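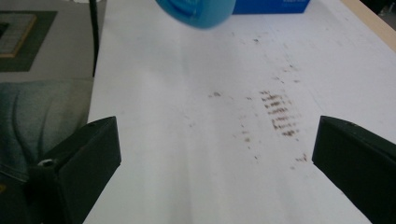
**Wemovar:** 정전 이틀째에 받은 안내 문자는 한 통뿐이었습니다. "복구 중"이라는 말만 있고 어느 구역부터 들어오는지는 없었고요. 강 건너 Pimley는 첫날 밤에 구역별 순서가 나왔다는데 왜 우리는 없었는지 궁금합니다.

---

**Quaye**

Pimley도 첫날 밤은 아니었습니다. 둘째 날 오전에 나왔어요. 제 동생이 거기 살아서 문자를 전달받았습니다. 그래도 우리보다 빨랐던 건 맞습니다.

---

**하류주민**

저는 안내보다 버스가 더 문제였습니다. 다리가 통제되면서 노선이 끊겼는데 정류장에는 아무 공지가 없었습니다. 40분 기다리다가 걸어서 돌아왔습니다. 그날 비가 다시 온다는 예보까지 있어서 정류장에 어르신들이 꽤 계셨는데 다들 모르고 서 계셨습니다.

---

**Mansa Opoku**

시청 게시판에 올라온 집계를 옮깁니다.

- 정전 가구: 3377
- 그중 사흘째 밤까지 복구 안 된 가구: 500
- 대피소 신청자: 100

제가 본 시점은 사흘째 밤 9시입니다. 그 뒤로 수정됐을 수 있습니다.

---

**Wemovar**

> 대피소 신청자: 100

체육관 한 곳만 집계한 건가요? Vatia 쪽 초등학교에도 사람들이 갔다고 들었습니다.

---

**Mansa Opoku**

체육관만입니다. 초등학교는 정식 대피소가 아니고 학교에서 자체적으로 문을 열어 준 거라 집계에 없습니다.

---

**Senyo Atinga**

초등학교에서 하룻밤 잤습니다. 난방은 됐고 담요가 모자랐습니다. 휴대폰 충전은 한 사람당 30분씩 돌아가면서 했습니다. 정식 대피소가 아니라는 건 여기서 처음 알았네요. 경찰차가 와서 그쪽으로 가라고 했습니다.

시청에 불만이 없지는 않지만, 첫날 밤에 구역별 순서를 발표하라는 건 무리라고 봅니다. 변전소에 물이 들어간 상태에서는 직원들도 언제 어디가 들어올지 모릅니다. 틀린 시간표를 내면 사람들이 그거 믿고 집으로 돌아갑니다.

---

**Wemovar**

시간표까지 바란 건 아닙니다. 모르면 모른다고라도 보내 달라는 겁니다. 아버지가 산소발생기를 쓰셔서 예비 산소통으로 버틸지 옮길지 결정해야 했습니다. 결국 새벽에 누나 집으로 모시고 갔습니다.

---

**Senyo Atinga**

그런 사정이면 이해합니다. 의료기기 쓰는 집은 전력회사에 미리 등록하면 따로 전화가 온다고 알고 있습니다. 등록돼 있으셨나요?

---

**Wemovar**

등록돼 있습니다. 전화는 나흘째에 왔습니다. 이미 불 들어온 다음이었습니다.

---

**Quaye**

그건 민원 넣으셔야 합니다. 통화 기록 캡처해 두세요.

---

**둑방길**

1812년 홍수 때 물이 어디까지 찼는지 새긴 돌이 옛 방앗간 벽에 있습니다. 이번 수위는 그보다 한 뼘쯤 아래였습니다. 어제 가서 봤는데 벽에 진흙 자국이 그대로 남아 있습니다. 변전소 자리는 그 표시보다 낮습니다. 안내 문자도 중요하지만 변전소를 옮기자는 얘기가 왜 안 나오는지 모르겠습니다.

---

**하류주민**

나왔었습니다. 재작년 공청회에서요. 돈이 없다고 끝났습니다.

그리고 방앗간 돌은 한 번 옮겨 단 걸로 압니다. 벽 보수할 때요. 원래 높이가 맞는지는 확실하지 않습니다.

---

**둑방길**

보수할 때 높이를 재서 같은 자리에 달았다고 들었는데 자료는 없습니다. 도서관에 공사 기록이 있는지 찾아보겠습니다.

---

**Mansa Opoku**

다음 공청회가 2024년 3월로 잡혀 있습니다. 의견서는 미리 내야 하고, 12월 말까지 접수된 것만 회의 자료에 들어갑니다. 양식은 시청 1층 민원실에 있습니다. 온라인 접수는 아직 복구가 안 됐습니다.

의료기기 등록 가구 연락 문제하고 변전소 문제는 따로 내는 게 낫습니다. 담당 부서가 다릅니다.

---

**Wemovar**

감사합니다. 연락 문제는 제가 쓰겠습니다. 비슷한 일 겪으신 분 있으면 쪽지 주세요. 등록 날짜하고 전화 받은 시각만 있으면 됩니다.

---

**Senyo Atinga**

초등학교 건도 한 줄 넣어 주시면 좋겠습니다. 다음에도 그리로 사람을 보낼 거면 담요부터 갖다 놔야 합니다.

---

**Quaye**

버스는 오늘 아침부터 다닙니다. 다리는 한 차로만 열렸고 화물차는 아직 못 건넙니다.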